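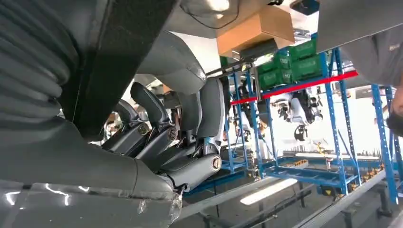

Hinges and Pivots

Daltstead Science Pages for Schools, Part 2
Text by Wiremu Ashby. Checked by Alby Maihi.

A hinge is a joint that lets one part turn while it stays fastened to another part. A door has hinges. So does a laptop, a pair of glasses and the lid of a piano. Your elbow works in a similar way, although it is made of bone and held together by strong bands called ligaments.

The line that a part turns around is called the axis. On a door, the axis runs straight up and down through the middle of the hinge pins. Every point on the door moves along part of a circle, and the axis is at the centre of that circle. A point near the handle travels a long way. A point near the hinges travels a short way in the same time.

Parts of a simple hinge

The flat plates are called leaves. One leaf is fixed to the part that stays still and the other to the part that moves. Along one edge of each leaf the metal is rolled into short tubes, called knuckles. The knuckles of the two leaves fit between each other like the fingers of folded hands. A rod called the pin slides down through all the knuckles and holds them in line.

The pin must be a little narrower than the hole it sits in. The space left over is called clearance. With too little clearance the hinge is stiff. With too much, the door wobbles and its far edge may drop until it scrapes the floor.

Why handles are far from hinges

A turning force is called a moment. To work out a moment, multiply the size of the push by its distance from the axis. Force is measured in newtons and distance in metres, so the answer is in newton metres.

Suppose a gate needs a moment of 13 newton metres to start it moving. If you push one metre from the hinge, you need a force of 13 newtons. If you push half a metre from the hinge, you need 26 newtons. The gate has not changed, but you have to push twice as hard.

For the sum to work, the push must be at a right angle to the gate. Pushing along the gate towards the hinge gives no moment at all.
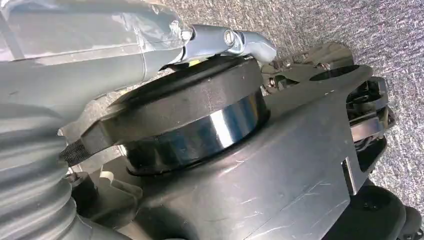

Friction and wear

When surfaces slide against each other, friction acts to slow them down. In a hinge, friction happens where the pin rubs on the inside of the knuckles. It turns some of the energy of movement into heat, and over time it rubs away tiny pieces of metal.

Oil or grease makes a thin layer between the surfaces. The layer slides easily, so there is less friction and less wear. Squeaking happens when the surfaces stick, slip and stick again many times each second. This makes the metal shake, and the shaking makes the air shake, and we hear that as sound.

Some hinges are meant to have plenty of friction. A laptop screen would fall flat if its hinge turned freely. The parts inside are pressed tightly together so that the screen stays at the angle you choose.

Stops and locks

A stop is a solid part that limits how far a hinge can turn. The side gate at Jorkow School opens through 171 degrees, which is nearly a straight line, and then meets a rubber stop on the wall. Without the stop, the gate would hit the bricks.

A lock holds a hinge at a chosen angle. One common type uses a toothed wheel and a small catch called a pawl. The pawl drops between the teeth and prevents the wheel from turning. Lifting the pawl sets it free again.

Something to try

You will need two strips of stiff card, a paper fastener and a ruler. Ask an adult to make a hole near one end of each strip.

Push the fastener through both holes and open its legs. Hold one strip flat on a table. Turn the other with your finger close to the fastener, then with your finger at the far end. Notice which needs the harder push.

Next, squeeze the joint between your finger and thumb while you turn the strip. The squeeze presses the cards together and increases the friction.

Words to know

Axis: the line a part turns around.
Clearance: the small space between parts that fit together.
Friction: a force that acts against sliding.
Moment: the turning effect of a force.
Pawl: a catch that fits between teeth.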